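Masley Community Kitchen and Pantry Program
Interim Progress Report to the Hotton Fund
Prepared by Ebere Amadi, Program Manager
2022-12-14

Purpose of this report

This report covers the first half of the grant period, which began in April. It sets out the work completed under the agreement, the use of funds to date, changes to the original plan, and the work scheduled for the second half. It follows the headings requested by the Fund.

Summary of progress

The program has enrolled 126 households across the Masley and Chávez neighborhoods. Of these, 78 have completed the full course of home cooking classes and 42 are attending now. The remaining households left the program, in most cases after moving out of the service area, and their places will be offered to families on the waiting list in Chávez.

The pantry has operated every week of the period except during the closure for floor repairs. Deliveries from local growers were steady through the summer and fell off in the fall, as expected. Dry goods made up most of the stock from then on. The program met its commitment to offer fresh produce at each pantry session, although the choice in recent weeks has been limited to onions, cabbage, carrots and apples.

Classes

Classes are held in the main kitchen in Masley and at the Chávez branch library. Each course covers meal planning, food storage, safe handling, basic cooking methods and the use of leftovers. The lesson on reading food labels was moved to the first week after participants asked for it earlier. Class leaders report that the change has worked well and should be kept.

Attendance was strongest in the evening groups. The morning group in Chávez began with low numbers and was merged with the early afternoon group. The Fund was notified of this change at the time, and no costs arose from it.

Written materials are now available in English and Spanish. The recipe booklet was revised by Polyxeni Manolakis, Lead Instructor, to shorten the steps and to replace ingredients that participants had trouble finding locally. The new booklet includes a page on freezing cooked beans and rice, a topic that came up in nearly every feedback session.

Staffing

The program has two paid positions, as set out in the agreement. Both are filled. The pantry assistant post was vacant for part of the summer, and the hours were covered by existing staff through overtime, which was charged to the personnel line with the Fund's approval. All staff hold current food safety certificates.

Use of funds

Spending is in line with the approved budget in most categories. Personnel costs are slightly above plan because of the overtime noted above. Travel costs are below plan, as deliveries between the two sites have been combined into a single trip. Food purchases were over plan in the fall and are expected to remain so through the winter. The program requests permission to move the unspent travel balance to the food purchase line. A detailed statement is attached as Appendix A.

Facilities and equipment

The floor repairs in the Masley kitchen were finished on schedule by Wedomard under the contract approved in the spring. The walk-in cooler was serviced and passed inspection. Replacement of the dishwasher has been delayed while a second price quote is obtained, and the purchase will fall in the next period.

The setup guide for class leaders is being rewritten. The current version is long, and several sections repeat one another. A shorter guide, arranged by lesson, will be ready before the new courses open. 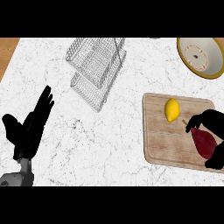 Figure 1. Wire mesh rack on a marble countertop (computer rendering).

Challenges

Transportation remains the main barrier for households in the eastern part of Chávez. The bus route that served the library was changed in the fall, and some participants now need to transfer. Program staff have asked the transit office for the new timetable and will adjust class start times to match it.

Record keeping also needs attention. Pantry visits and class attendance are logged in separate systems, and matching the two takes considerable staff time each month. A single sign-in form will be tested at the Masley site first.

Plans for the second half

The program will complete the current courses, open enrollment for the next group, purchase the dishwasher, and carry out the participant survey described in the agreement. The survey questions will be sent to the Fund for comment before use. The final report will include survey results and a full financial statement.

Questions about this report may be directed to Ebere Amadi at the Masley office.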